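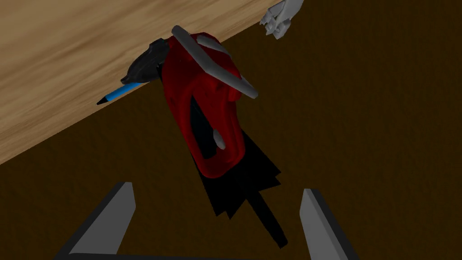

Figure 1. View from the gripper in the simulated tabletop task.

4.2 Open day at Fekstead

The open day was our first chance to let visitors drive the Kimaro simulator themselves, and we were delighted by how quickly they took to it! Each visitor had two attempts at a pick-up task and could switch to the gripper view at any time. Many found the bulky red object in Figure 1 the most fun to try for – its curved shell and the long grey bar across the top gave them plenty to argue over before choosing an approach. By closing time we had logged 2,270 attempts, far more than at the February demonstration. We also heard lively requests for a slower mode, and this was added to Kimaro before the tests reported in Section 5.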